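Simulated kitchen cell: arm keeps losing its reach after a scene reload
Forum > Setup, Upkeep and Repair > Simulated cells

skikent_sue
Posted 14 Jul 2020

Hello all, and thank you in advance to anyone who reads to the end of this, because I do tend to go on. I look after one simulated kitchen cell for our group. It's a single arm with a two-finger parallel gripper in a kitchen with a marble-topped island, and I inherited the thing in May from somebody who kept all his notes in his head. Mostly it's a happy little cell. The rendering is fine, the lighting is fine, the arm goes where I ask it to.

My trouble is what happens when I reload the scene file. The first run after a fresh start is lovely. Then I reload, the arm comes back in its home pose, and from that point every target on the far side of the counter is reported as out of reach. If I close everything down and start from nothing it works again, for one run. I've been living like that for weeks and it takes 3 minutes each time, so you can imagine how my afternoons go.

I grabbed a couple of views so you can see how the place is laid out. The can is the object I use for setup checks.

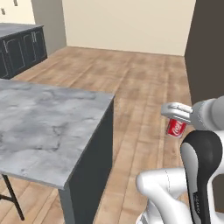 Gripper and soda can, with the island on the left

What I've tried so far: I rebuilt the collision shapes for the island, I raised the planner's time limit from 15 seconds to 40, and I swapped the can for a plain cylinder in case the mesh was to blame. No change from any of it. The log always gives me the same line, warning 3503, "goal outside workspace," and then it sits there looking pleased with itself.

Has anybody met this one?

Makris
Reply

Hi Sue, welcome to the reload club, pull up a chair. I'd put money on your base frame. When you start fresh, the arm's base gets placed from the scene file. When you reload, a lot of setups put the arm back where it looks right on the screen but leave the planner holding the old base transform, or worse, stack the new one on top of the old one. The picture is perfect and the arithmetic is off in the next county.

Print the base position as the planner sees it, before and after a reload, and compare the two. Don't go by what the viewer shows you.

pollstead_shed
Reply

I'm going to disagree with Makris, with affection, as usual. If the base transform were stacking up, I'd expect trouble with the near targets too, and Sue says it's only the far side of the counter. To me that smells like joint limits. I had a cell where the reload brought in the factory limits file over the top of my own, and the elbow could no longer straighten the way it needed to. Everything close in was fine. Anything at a stretch was refused.

Sue, where does the arm stand compared with the stools? If it's working from the seating side then it has to come up and over the overhang to get to anything beyond, and that takes a good bit of elbow.

skikent_sue
Reply

Oh, these are both such good thoughts, thank you! I hadn't considered the limits file at all. To answer the question about the stools, yes, the view I use for the reach checks has the arm on the seating side, with the little brown bowl up on the counter near the inner corner. The bowl is my far target and it's the one that always fails.

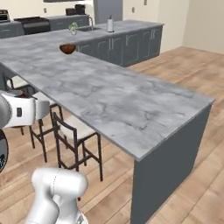

I also have targets set by the sink and the paper towel holder, but those I only turn on when the bowl is behaving, so they haven't had an outing in a long time. I'll print the base position first, as that's quick, and then go hunting for the limits file. Our folder is a bit of a rummage drawer, I'm afraid. There are two files with nearly the same name and I've never been brave enough to delete either.

Dridthorpe
Reply

Two files with nearly the same name, well, there's your evening's entertainment! Please don't delete one yet. Rename it, start up, and see what complains. You'll learn which part of the setup reads which file, and you can put it back in a second if the whole thing falls over.

I'd also look at the stools before you blame the arm. In my kitchen scene the seats were marked as movable objects, and on reload they came back as fixed ones with a great big safety margin around them. My planner was refusing any path that swung the forearm over the backrests. Mind you, the warning I got was a collision one, so yours may be something else entirely.

pollstead_shed
Reply

It would be a collision warning, yes. "Goal outside workspace" means it never got as far as looking for a path. I'd leave the stools alone for now, or she'll be changing four things at once and we'll never know which one did it.

Dridthorpe
Reply

Fair enough, though I'd still switch off the stool collisions for one run, just for peace of mind. It costs nothing and it's a single checkbox in most tools.

skikent_sue
Reply

Back again, with tea and some news. I printed the base position before and after, and Makris, I'm sorry to say they match to the last decimal. So I went after the files. The one I had always edited is read at startup. The other one, with an underscore in the name, is read on reload, and the elbow range in it is much narrower than in mine. So the limits theory is looking very strong!

I copied my limits into the underscore file, reloaded, and the bowl was accepted. Reloaded once more, accepted again. I haven't tried the sink targets yet, and I want to leave it cycling overnight before I believe in it.

Makris
Reply

I'll take that on the chin, and I'm glad you've got your afternoons back. One suggestion while you're in there: don't keep two copies. Point the reload at the startup file and retire the underscore one, or some day you'll change a limit in one place and be back here asking about warning 3503 all over again.

pollstead_shed
Reply

Agree with that completely — and write the file name in a comment at the top of the scene file, for whoever inherits it from you. Do let us know how the sink targets get on. The faucet on mine was a terror until I gave it a simpler collision shape.

skikent_sue
Reply

Will do, on both counts. The comment is already in. I'll post again once I've had the sink targets switched on for a day or so, and if the faucet gives me any grief I know which shed to come knocking at.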